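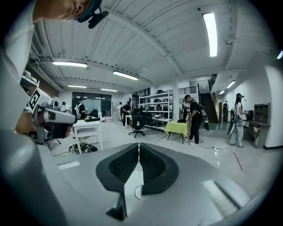 *Two grippers, one of them held up near somebody in a teal cap.*

## 4. Getting the house mod running

OK, so you've got the base game patched and you've made a clean save (if you haven't, go back to section 3, I'll wait). This part covers Lakatos, my player home mod, and the little add-on called Ana that stocks the alchemy room. It took me 5 evenings to get the load order right the first time, so please learn from my suffering!

1. Quit the game completely. Sitting at the main menu doesn't count as quitting.
2. Unpack Lakatos into your mods folder and let it overwrite anything it asks about.
3. Unpack Ana into the same folder. It goes in second, always.
4. Open your mod manager and drag Lakatos below any city mods, then put Ana directly under it.
5. Load your clean save and walk to Pratbridge. Don't fast travel on this first visit – the front door script only wakes up when you cross the bridge on foot.
6. Talk to Manine at the mill. She'll sell you the deed for 646 gold, or 363 if you've already finished her flour quest (worth doing, it's short and there's a goat in it).
7. Go inside, wait one hour on the bench, and save in a new slot.

**Note:** If Manine only gives you her regular mill chatter, you're probably carrying a deed from an older version. Drop it, leave the mill, come back in and try her again.

**Caution:** Never remove Ana in the middle of a playthrough. Everything in the alchemy room chests goes with it, and I can't get it back for you. I lost a whole winter's worth of frost petals that way and I'm still a bit sore about it.

### Stocking the alchemy room

The shelves start out bare. To fill them:

1. Put at least one of each ingredient you want displayed in the chest by the stairs.
2. Pull the chain next to the window and step back out of the room.
3. Count to three and go back in. Your jars should be up.

The chest sorts up to 69 different ingredients. Anything over that just stays put, so nothing gets eaten, but the room does get slow if you're on an older machine. I turn off the candle flicker in the settings menu and that helps a lot.

Big thanks to Antigoni Kyriakidis for the new shelf models, which are so much nicer than my lumpy old ones! If a jar floats, tell me which shelf it was on and which version you've got, and I'll fix it in the next update.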